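Subject: Re: [premmont-tech] Wall panel colour shift, render v. sample
Date: Sat 17 October
To: premmont-tech list

> We have the Cleklow sand finish specified for the corridor walls on
> level two. The client signed off on a render. The sample boards arrived
> in August and the client now says they are "green" after lunch and
> "right" in the morning. The supplier says the boards are within
> tolerance. Has anyone had this with the matte range, and is it the
> pigment or the lighting? We are running 500 lux maintained at floor
> level, 4000 K, with a window at the west end.
>
> Also, does anyone have a current figure for the joint gap? The data
> sheet and the installation guide disagree.

Both questions have come up before, but the archive search is still broken for anything older than the server move, so I'll answer in full.

Colour first. I would check the lighting before blaming the pigment. Light beige finishes of this type have low chroma, and the hue you perceive depends heavily on what the wall is reflecting. With a west window you have skylight on the wall in the morning and direct sun on the floor in the afternoon. If the floor covering is anything in the green or grey family, the lower part of the wall will pick it up. You didn't say what the floor is. If it is the Leemans sheet in one of the olive colours, I'd stop looking there.

The second candidate is metamerism between the board and whatever the client is comparing it against. To separate the two, put the board and the reference side by side, flat, under a single source, and cover everything else within a metre with neutral grey card. Repeat under daylight. If the pair match under one source and not the other, it is metamerism and you have grounds to go back to the supplier. If they match under both, the finish is fine and the room is doing it.
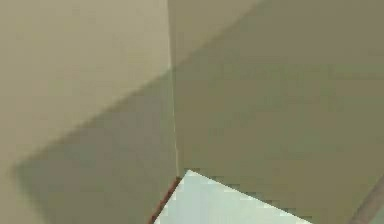 The render sign-off is a separate problem. Most of the default libraries store panel finishes as a single flat albedo value with no texture, and the person doing the render then adjusts exposure until the wall looks the way the brochure looks. Ask for three things: the albedo used, whether the view transform was filmic or plain sRGB, and the number of diffuse bounces. With bounces set to one or two you lose most of the interreflection from the floor, and that interreflection is what your client is objecting to. I'd also ask for the sun position. Half the corridor renders I have been sent use an angle that doesn't occur at the site latitude on any day of the year.

We now put a clause in the finishes schedule saying the physical sample governs and that renders are indicative for colour. It has to be agreed before the sample goes out. Adding it afterwards has never worked for us.

On the measurement side, a handheld colorimeter is adequate. Take five readings per board, discard none, and average them. Use the same aperture each time. Matte finishes are less sensitive to geometry than satin, but if the supplier measured with specular included and you measured with it excluded, the numbers will not be comparable and you will both be right.

Joint gap. The data sheet was written for the old 600 mm module and the installation guide for the wider one, which explains the disagreement. Follow the guide if your boards are the current stock. Check the label on the back: batch codes starting with 88 are the old module, regardless of what the delivery docket says. We had a mixed pallet on the last job and the set-out was wrong for an entire bay before it was picked up.

If you are fixing to Nulto rail, the maximum spacing I'd use is 600 mm vertically, and leave the clips loose until the full run is hung. The guide permits more. I wouldn't do it in a corridor with trolley traffic.

The revised guide is document 1065 in the files area of the list. The scan is poor from the fixings table onward, but the joint details are legible.

Could you post the floor product and the colorimeter readings when you have them? Please include the illuminant and observer settings with the readings, as the last set posted here left them out.

-- 
To unsubscribe, send a blank message with "leave" in the subject line.
Attachments over the size limit are held for moderation.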